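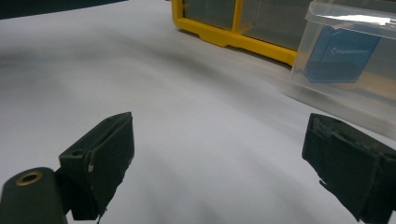
Volver a escribir cartas (a mi edad y con esta letra)

Llevaba meses queriendo contaros esto y siempre se me cruzaba otra cosa. Pues nada, va hoy, con el café ya frío y la lavadora dando saltos en la cocina: he vuelto a escribir cartas. De las de sobre y sello, sí, de las que tardan. Empecé en diciembre, casi por vergüenza, porque una amiga que se mudó a Ivunholm me mandó una postal preciosa y yo le contesté con un mensajito de móvil y un corazón. Un corazón! Ella había buscado la postal, había hecho cola en una oficina de correos en la que apenas entiende lo que le dicen, y yo le respondí desde el sofá, en zapatillas, mientras esperaba a que hirviera la pasta.

Así que me senté a escribirle como es debido y me pasó lo que supongo que le pasa a todo el mundo: puse "Querida" y me quedé en blanco. Qué se cuenta en una carta cuando la otra persona ya sabe por el grupo que te has cortado el flequillo y que tu hermana ha cambiado de piso? Tiré 2 borradores enteros. El primero parecía una solicitud al ayuntamiento y el segundo era tan intenso que daba un poco de miedo, con un párrafo sobre el paso del tiempo que no pienso reproducir aquí.

Al final lo que me funcionó fue ponerme a contar una tontería. Le hablé de la panadería de abajo, que ha cambiado la receta de las magdalenas y tiene al barrio dividido (yo soy de las antiguas, que conste). De la magdalena pasé a mi abuela, de mi abuela a los veranos en el pueblo, y cuando quise darme cuenta iba por la tercera cara y me dolía la mano. La mano! Se me había olvidado por completo que escribir cansa. Tengo un callito en el dedo corazón que no veía desde el instituto y le he cogido hasta cariño.

Luego está el asunto del papel, que es un pozo sin fondo, os aviso. Yo empecé con folios de la impresora y tan feliz, hasta que me compré una pluma y descubrí que la tinta traspasaba y no podía usar la otra cara. Probé un bloc de una marca que se llama Fjeld, blanco, liso, sin pautas, y me gusta mucho cómo desliza la pluma, aunque tiene una pega: sin rayas, mis renglones se van cuesta arriba como si quisieran escaparse por la esquina. Dicen que eso es de optimistas. Mi madre dice que es de no fijarse.

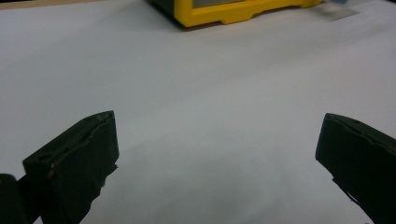 Lo de poner una hoja rayada debajo para guiarse lo intenté y lo dejé enseguida, porque con el gramaje del bloc no se transparenta lo suficiente y acababa escribiendo con la nariz pegada a la mesa. Ahora lo hago a pulso y quien reciba la carta, que incline un poco la cabeza.

También he aprendido cosas prácticas, que igual le sirven a alguien. Escribo a eso de las siete de la tarde, cuando ya no me va a llamar nadie del trabajo, y dejo el móvil en el cuarto de baño (probad, está lo bastante lejos como para que dé pereza). No releo hasta el día siguiente. Si releo en caliente me entran ganas de tacharlo todo, y una carta llena de tachones tiene su gracia, pero una. Y los sellos los compro de golpe, porque si no tengo sello en casa la carta se me queda en el recibidor hasta que caduca lo que cuenta.

Eso último me ha pasado, claro. Tuve una carta para mi prima, la que vive en Tovport, 3 semanas apoyada en el cuenco de las llaves. Cuando por fin la eché al buzón, le contaba con mucho drama un resfriado que ya ni recordaba. Me llamó preocupadísima para ver si estaba mejor - y nos reímos un buen rato, y de paso quedamos para vernos en primavera, cosa que por mensaje llevábamos siglos aplazando.

Lo que más me ha sorprendido es la espera. Mando una carta y durante días no pasa nada, no hay ni un aviso, ni una rayita azul, nada. Al principio lo llevaba fatal. Ahora bajo al buzón con una ilusión ridícula, aparto la publicidad del supermercado y las cosas del banco, y de vez en cuando aparece un sobre con mi nombre escrito a mano. El de mi amiga de Ivunholm venía con una hoja seca dentro y olía un poco a humo, como de chimenea. Había recorrido más de 1000 kilómetros y tenía una esquina doblada, y lo tengo puesto en la estantería, delante de los libros que no me he leído.

De momento me escribo con ellas dos y con una tía mía que contesta en mayúsculas y sin una sola coma. Me gustaría sumar a alguien más, así que si alguna de las que pasáis por aquí se anima, dejadme un comentario y nos organizamos por correo (del otro). Eso sí, paciencia con mi letra, que las erres parecen uves y las uves no sé ni lo que parecen.

Os dejo, que la lavadora ha parado y se me arrugan las camisas.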